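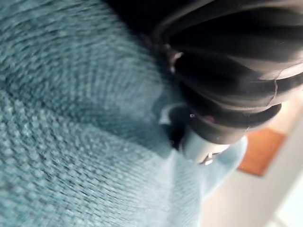 Robot meets knitwear: a gripper over pale blue knit.

I've folded laundry for 300 evenings a year since the kids came along, so when Womoneck asked if I'd like to see its arm have a go, I was out the door (shoes barely tied!). Oanh Trình, who runs the trials, warned me that knits are the mean ones. They stretch, they slump, they hide their own edges.

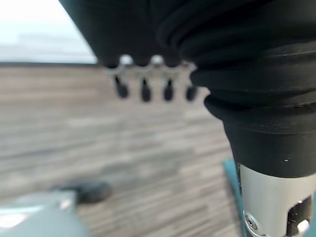
Would I buy one? Not yet — Oanh wants 1,000 more practice runs before she'll even talk about socks, and I'm with her. But I'd happily go back in May, and I'm bringing my worst sweater.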